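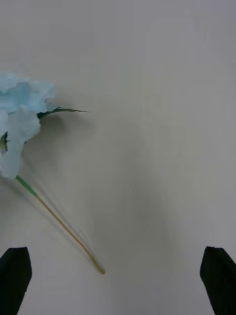 The grip that would not let go

Remo Frei has been sorting fake flowers with two robot arms in Cindport since June, and he would like you to know it is going fine. I had my doubts before I sat down.

The fault he agreed to talk about happened on a Tuesday. One gripper closed on a stem and stayed closed after the open command. The software, Rona, logged the fingers as open. "It believed its own message," Frei says. "It never checked where the fingers were."

Impi Räsänen was reaching over the table at the time. She got a pinched thumb and a bruise. "They say it's only a flower job," she told me. "My thumb was in it, so I don't care what the job is." 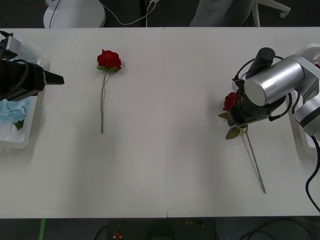 Calton, which supplies the control box, sent a patch in 2 days. Frei ran 500 picks on it and saw no repeat. I asked if 500 was enough. "We'd like 800," he said, and then admitted the first fault had come after more than that.

Räsänen now hits the stop button before she reaches in, every time. It slows the work, and Frei has asked her twice if she needs to. She hasn't changed her mind.

Search this site Search Go

Related
Who signs off on a patch?
Yurt recalls its stop button
Letters: arms and fingers

Contact us | Copyright, all rights reserved | Back to top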